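How to flatten a rolled paper map

A map that has spent years in a roll will not lie flat by itself, and forcing it can crack the paper along the old creases. The method is slow but simple, and it works for most printed maps. Don't use it on anything hand-colored or drawn in ink until you have tested a corner with a damp cotton swab. If color comes off on the swab, stop and take the map to a paper conservator.

You will need blotting paper, two clean boards larger than the map, a lidded plastic bin, a wire rack that fits inside it, and some heavy books.

Before you start, look for tape, staples and torn edges. Take out staples by hand with a thin blade. Leave old tape alone.
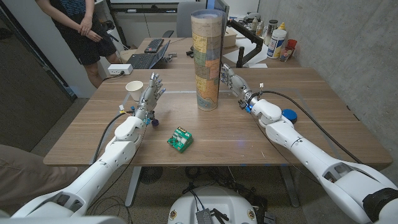
Roxana Espinoza wrote in to say that she brushes the back of the map with a soft, dry brush first, as any grit left on it gets pressed into the paper later. We have added that to step 1.

Step 1. Clean the map

Brush from the middle toward the edges on both sides. Unroll only as much as the paper allows, and let it roll back when you need to move along.

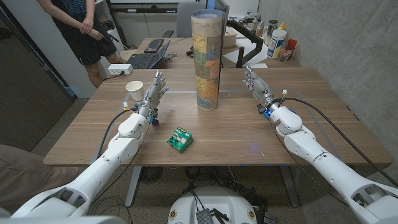 Step 2. Relax the paper

Pour water into the bin to a depth of 2 cm. Set the rack above the water and stand the loosely rolled map on it, then close the lid. Check after 3 hours. The paper should feel limp and cool. Leave glossy or coated maps out of the bin entirely, because the surface can stick to itself.

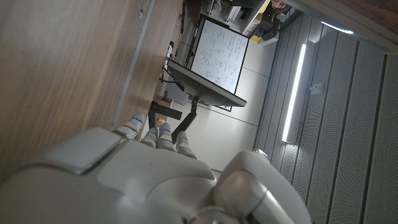 Page last changed: 3 January 2020

Step 3. Press it

Lay blotting paper on the first board, unroll the map on top, and cover it with more blotting paper and the second board. Add the books evenly. Change the blotting paper after the first hour and again that evening.

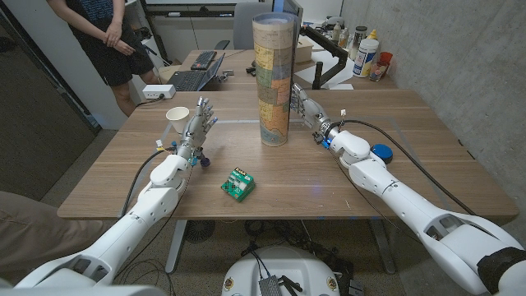

Keep the map under weight for six days, longer in humid weather. In August we usually double that. Lift one corner to check, and if it curls, put the boards back.

Store the finished map flat in a folder made of acid-free card. A drawer is better than a shelf.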